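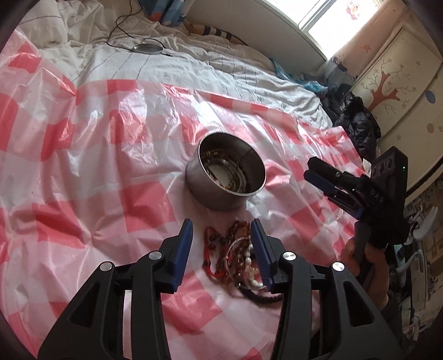

If the arm learns beads, what do the packers do after lunch, came the question over the phone from Rernthorpe at 7.40 this morning. I said they would check its work and clear the jams. The reply was that checking is harder on the eyes than packing, and paid the same. I wrote that down.

June, morning and afternoon
Posted by the Getusville desk
Filed under: Work diary, Handling
Search this diary Go

Strands and bracelets all day. Two grippers in use, blue pads on both. Loose strands tangle with each other and the closing point has to be chosen before the jaws move. By hand you feel for the end of a strand. With the gripper you look for it, and my pace dropped accordingly.

Pisteck wants 20 strands per tin as the standard load on the packing line. Garg wants five, and a second tin. The line at Rernthorpe has five packers and none of them was asked about either number. I have put it on the list for the next call.

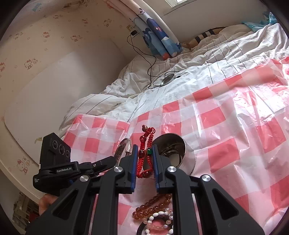
Red braided bracelet at the pads, metal container behind.

Braided cord is easier to hold upright than I expected. Wrist sore by 3 pm. The packers rotate off tins for the same reason, and the new roster has no rotation in it, only monitoring shifts. Must ask who drew it up. Clear elastic loops tomorrow.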